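Gripper and Camera Comparison, Shoe Handling Cell
Progress report for March
Prepared for Gheorghița Tudose, Saletti program office
From Sebastian Dinu, Ursu test group

Where we are

The second block of trials is finished and I am less convinced than I was in the last report that we will be able to recommend a gripper by the end of the funded period. The numbers lean one way. I don't think they lean far enough, and some of the lean comes from how we ran the test.

To recap the plan you approved: two arms on one rail, shoes on the floor and on a rack, and a fixed set of pick and place moves. We compare the angular two-finger gripper that came with the arms against the Caridik finger set, first with the wrist cameras feeding the controller and then with the fixed view only. The Miteck controller runs everything. Both pictures here are from the runs with the angular fingers.

What we ran

We logged 235 attempts in this block. Of those, 140 were with the angular fingers and the rest with the Caridik set. The split was supposed to be even. We lost a day and a half to a finger mount that would not stay tight, and I chose to keep the angular runs going on the old schedule and not hold everything up. That was a mistake for the comparison, and the Caridik results should be read with it in mind.

An attempt counts as good if the shoe or pair ends up on the right shelf panel, on its sole, without an operator touching anything. The supplier's own test sheet counts a pick as good once the shoe leaves the floor. By that measure both grippers look excellent and we would have nothing to report.

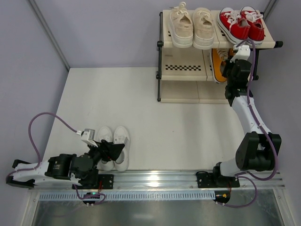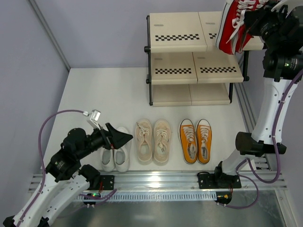
Shoe cell during the angular finger runs. First picture: right gripper reaching in at the lower shelf, with the left gripper at the white pair. Second picture: right gripper holding the red pair in front of the top shelf.

What we found

Canvas shoes are easier than we expected. The sides give a little and both finger sets get a hold on them. Holding two shoes pressed together as a pair works more often than I would have bet, but letting go of them is another matter. One shoe tends to land and the other tips. Most of our failed placements on the top shelf were of this kind, and the finger shape made no difference to them that I can find in the logs.

Laces remain a nuisance. A loose loop can sit between the finger and the fabric, and the grip force reading looks normal while the shoe slowly slides. We threw out 13 attempts where the log and the operator's notes disagreed about whether a slip had happened. I have listed them separately so that you can put them back in if you disagree with me.

The lower shelf is where the Caridik fingers do seem better. They are slimmer and clear the shelf above more easily. The angular fingers get in there, but the wrist has less room to turn, and the operators slowed the arm down to be safe. A slower arm drops fewer shoes, so the two sets were not being tested under the same conditions. I would not quote the lower shelf figures to anyone outside the project yet.

Wrist cameras

The case for the wrist cameras is weaker than the proposal made it sound. They help with the last part of the approach to a shoe on the floor. Once the fingers have closed, the shoe blocks much of the view, and the controller is then placing more or less from memory. The fixed view did just as well for the top shelf.

They also bring cables. Each camera cable needs a loop with enough slack for the full reach of the arm, and we had to stop four times in this block to reroute one. Miteck says a shorter routing is possible. They said the same thing before the first block, and I have asked for a drawing this time.

What we have not shown

We have no fair speed comparison. We have nothing on boots, heels or anything stiff. All the shoes in the set are low and fairly soft, which suits both grippers, and a result from this set should not be stretched to cover a real stockroom. The proposal talks about "general footwear." I would like us to stop using that phrase until we have earned it.

Next steps

Even up the attempt counts, with the arm speed locked for both finger sets so the operators can't adjust it.
Change the release so that a pair is set down heel first, and rerun the top shelf moves.
Add stiffer shoes. Sizes to be agreed with your office.
Tape down the laces on half the runs to see how much of the slipping they cause.

Spending is on plan apart from the replacement finger mounts, which came out of the spares line. I am not asking for more money in this report. I am asking to move the recommendation back until the rerun is done, and would like an answer by Monday so that we can keep the operators booked.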